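Notebook, Rowbotham bench - March

9:10. Started with the slab. Wiped with warm water and one drop of Lunusance, then the dry cloth. I wanted to have the surface ready before the basket goes on it, but there are still marks which do not go away with the cloth. Some are only the brown veins in the pattern, so it is easy to rub a long time for nothing.
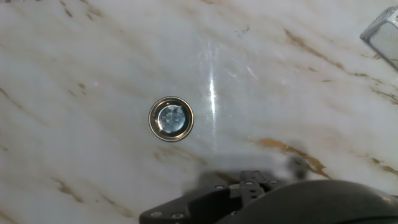

Small round metal piece on the slab, left of the glare from the lamps.

9:40. Basket from Branden, part 457. White coating, open mesh. I checked the rim with my finger for sharp points and found one at a corner. Filed it a little, very gently. The second basket is still in the carton, to open after lunch.

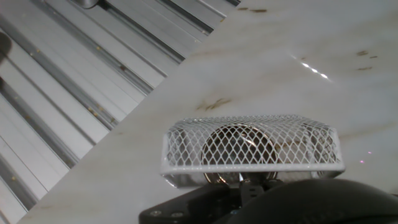

The cleaning is my main problem this week. I used the soft pad for 10 minutes and I don't want to use anything stronger on a glossy surface. The larger brown stain, the streaky one in the area above the basket, looks like an old spill, but it can also be a scuff. There are smaller brown marks at the right too. To try next: baking soda paste, on the smallest mark first. The slots of the rails need the vacuum with the narrow nozzle - small brownish bits are sitting in them.

Things to put in order before the Wultdale order is packed:

1. Loose paper at the corner of the table. Put in the folder or throw away.

2. Keyboard and mouse can stay at the top side, but the small white plastic fittings should go in a box with a label. 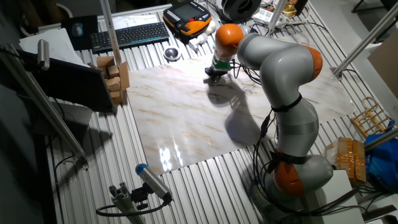
3. Spool: find a hook for it. Power strip: check that the plugs are easy to reach.

11:25. Looked again at the mesh.

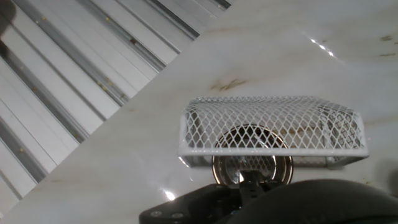 Basket and the round metal piece, seen through the mesh.

Drawing is revision 8, so ask Branden if this is still the last one. Bring more dry cloths.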